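Skarnar publishes results of its household chores trial: towels are possible, the rest must wait

KUTNESS, June. Skarnar, a small company which tests machines for laundries, guest houses and care homes, today publishes the results of its second trial of robot arms in everyday chores. The question of the trial was simple. Can a machine which is possible to buy today do the work that a person does in a linen room, without a person standing next to it?

The answer of Skarnar is: in part, and slowly.

The trial was made in the linen room of the Soriano guest house in Kutness, and it took 11 weeks. Two arms were used, both fitted with simple two-finger grippers and a small camera near the wrist. In total the arms made 930 attempts at four chores: picking up a cloth, folding a hand towel, putting cups on a shelf and sorting cutlery into a tray.

Cups and cutlery gave the better results. These things are hard, they keep their shape, and the software finds them easily when the light is good. Picking up a cloth was also satisfactory in most attempts. Folding was the weak point. Nearly half of the folded towels had to be folded again by the staff before they could go to a guest room.

"We are often asked if the robot can now do the housework," said Anil Unnithan, who led the trial for Skarnar. "I must answer that it can do some pieces of the housework. A person who folds towels does not think about the corner of the towel. The machine must look for the corner every time, and sometimes it takes a fold for the corner. Then everything after this is wrong also."

Skarnar did not compare the arms with the fastest worker of the house. The comparison was with an ordinary morning, including interruptions. Even so, the staff finished a basket of towels well before the arms in each of the comparison runs. The company considers that speed is a smaller problem than trust, as an arm can work in the night when the room is free. But if somebody must check each towel in the morning, the saving is mostly lost.

The trial also showed that the room must be prepared for the machine. The table was moved away from the window and the staff agreed to leave cloths in one place only.

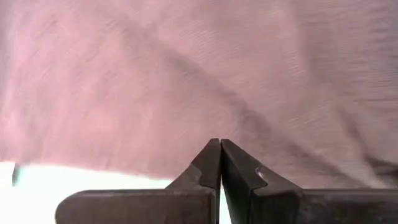 Soft materials remain the main subject of Skarnar for the next part of the work. A rigid cup has one shape, but a cloth has a new shape each time it is put down. When the two dark fingers come close together under the edge of a pink cloth, as they do here, the soft fold that runs across it is for the camera only a darker band, and the software must decide if this is an edge, a shadow or a second layer. The company will now work with its software partner Stesell on this decision, and wishes to try thicker towels and pillow cases.

Skarnar does not recommend at present that guest houses buy an arm for folding. For houses with a large amount of cups and cutlery, a test period can be reasonable, if there is a member of staff who has interest in it and has time to learn the controls.

"I would like to have better news about the folding," said Mr Unnithan. "The owners of guest houses are practical people and they prefer to hear it before they spend the money."

The full report can be requested from Skarnar free of charge. Visits to the linen room in Kutness are possible in the mornings from 11 o'clock, by appointment with the company.

About Skarnar
Skarnar tests machines for small businesses in the fields of laundry, cleaning and hospitality. The company does not sell robots and does not receive commission from their makers.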